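Setting Up Your Verach Sewing Machine at Home
Part 2: Picking a spot, threading up, and your first seam
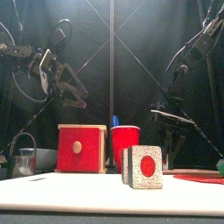 I wrote this part of the guide after helping my neighbor Oranuch get her Verach going, and most of the trouble we had came from where she'd put it (a wobbly card table under a dim hall light, bless her). So let's talk about the table before we touch any thread. You want a solid one with room to the left of the needle, where the bulk of your fabric will sit. I'm a big fan of a white tabletop like this one, with something dark behind it, such as a black curtain. Dark thread shows up beautifully against the white, and pale thread is easy to see when you hold it up against the curtain. Dropped pins are easier to spot too!

What you need: the machine, the foot pedal, one spool of all-purpose thread, one empty bobbin, a size 14 needle, and a scrap of plain cotton. Don't start on your good fabric. I did, and I still have the pillowcase.

CAUTION: Keep the power switch off and your foot away from the pedal until step 6. Then switch off again before step 7.

1. Set the machine down with the handwheel on your right. Push gently on each corner. If it rocks, turn the little rubber foot at the back left until it stops.

2. Plug the pedal cord into the machine first, then the power cord, then the wall. Run both cords off the back of the table so you don't catch them with your knee.

3. Turn the handwheel toward you until the needle is as high as it goes. Always toward you. Going the other way can tangle the thread underneath.

4. Loosen the needle screw, slide the new needle up with its flat side facing the back, and push until it stops. Tighten the screw with the small driver from the accessory tray. Snug is plenty.

5. Put the spool on the pin, run the thread around the winding disk and through the hole in the bobbin, and snap the bobbin onto the winder. Push the winder to the right.

6. Switch on, hold the loose thread end, and press the pedal softly. Stop after a few turns, snip the tail, and then keep going until the bobbin is full. It's a lovely noise once you get used to it.

7. Switch off. Drop the bobbin in so the thread unwinds counterclockwise, and pull it through the slot until you feel a tiny click.

8. Raise the presser foot and thread the top, following the numbered arrows on the case. The foot has to be up or the thread won't seat in the tension disks, and you'll get a bird's nest under your fabric. My friend Jayson skipped this and blamed the machine for a month.

9. Hold the top thread, turn the handwheel toward you one full turn, and fish up the bobbin loop. Pull both threads to the back.

10. Lower the foot onto your scrap, switch on, and sew a straight line at stitch length 2.5.

NOTE: If loops show on the bottom, rethread the top before you fiddle with any dials. If they're still there, move the tension up by half a number and sew another line.

Once both sides look the same, write your settings on the scrap with a pen and tuck it in the accessory tray. Part 3 covers zigzag and buttonholes, and you'll need the clear foot for those.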